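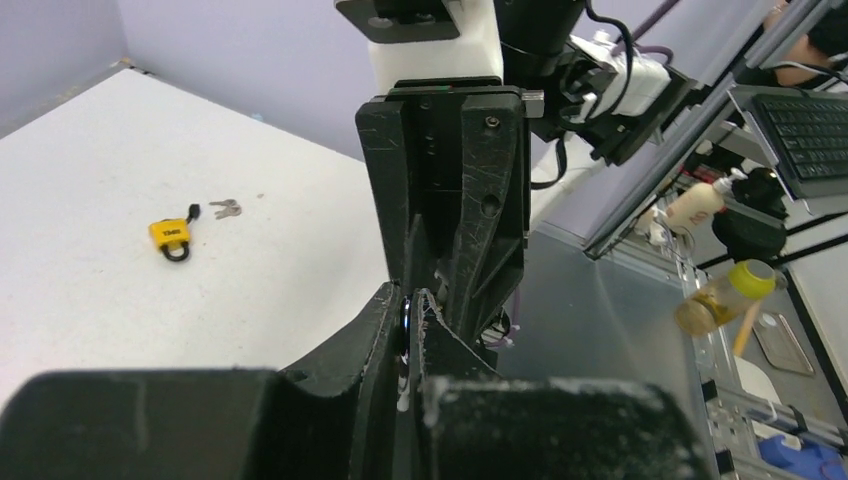

Romora Community Garden
Minutes of the Winter General Meeting
January 6, 2022
Held in the back room of the Drinum Street Library

The meeting opened on time with a full room, which was lovely to see in the middle of winter! Extra chairs had to come in from the hallway. Minutes of the September meeting were read and approved with one correction: the compost delivery went to the Jenkins Road side of the garden, not the creek side.

1. Money

We began the new year with $3445 in the account. The plant sale brought in $818 of that, our best sale ever, and the tomato seedlings were gone before lunch. Water remains the biggest bill. One member asked if the rain barrels had saved us anything. It's hard to say after one summer, but the barrels did run the herb beds through the dry spell, and everyone who used them wants more. Report accepted.

2. Plots

All 149 plots were taken last season. Renewal forms are due back before the spring work day, and 16 households are on the waiting list. There was a long and very friendly talk about half plots. Several newer gardeners said a full plot was more than they could keep up with in their first year, and two long-time members would be happy to give up half of theirs.
Motion: offer half plots on the Jenkins Road side for one season as a trial, at half the fee. Seconded and passed.
The question of what to do with the path between split plots was left open. Wood chips seemed to be the favorite, with one strong vote for clover.

3. Seed order

The group order goes to Hiseo again this year. Their beans did wonderfully for nearly everybody, and the striped squash was such a hit that we are doubling it. Please get your lists in early. The purple carrots were a letdown in the heavy soil by the creek (fine everywhere else), so creek-side gardeners may want to try a shorter kind. Somebody brought a jar of pickled Hiseo beans for tasting, and it was empty by item 4.

4. Tool shed

The shed got a new roof panel in the fall and stayed dry through the December rain. We still need a second wheelbarrow and a hose reel that doesn't tip over. Members talked about the locks on the shed and the two gates. The current ones stick in cold weather and the keys are hard to get copied. Agreed to buy small padlocks in different colors, one color for each door, so that nobody has to stand in the sleet trying every key on the ring. Spending limit of $60 approved.
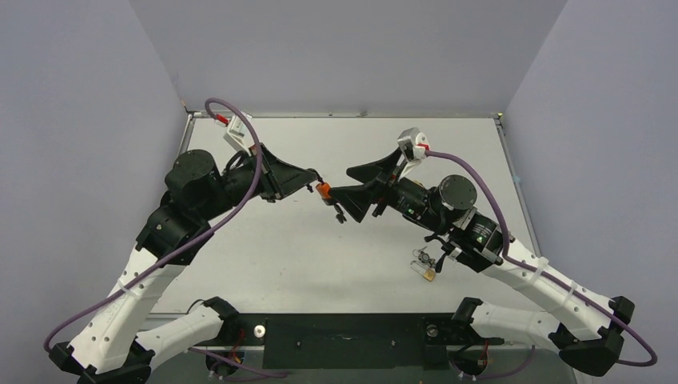
Small orange padlock (item 4).

5. Children's bed

Great news here. The second-grade class from up the hill wants to come back! Last year they grew radishes, sunflowers and one enormous pumpkin, and they have asked for popcorn this time. We'll give them the long bed by the picnic table, which gets the best sun. Help is wanted with planting day and with a bean teepee. Four hands went up right away.

6. Spring work day

Jobs so far: turn the compost, reset the leaning fence posts, spread wood chips, scrub the rain barrels, and move the strawberries before they swallow the sage. Soup and bread will be served. If it pours, we'll do the shed jobs and put off the fence.

7. Other business

The Romora bee club asked to place two hives past the orchard fence. Lots of excitement, and a few fair questions about allergies and how close the hives would be to the children's bed. The club will be invited to the next meeting to explain before any vote.

A reminder that dog walkers are welcome on the outer path only.

The seed swap table stayed open after we adjourned. Leftover packets are in the tin on the library's front desk and are free to take.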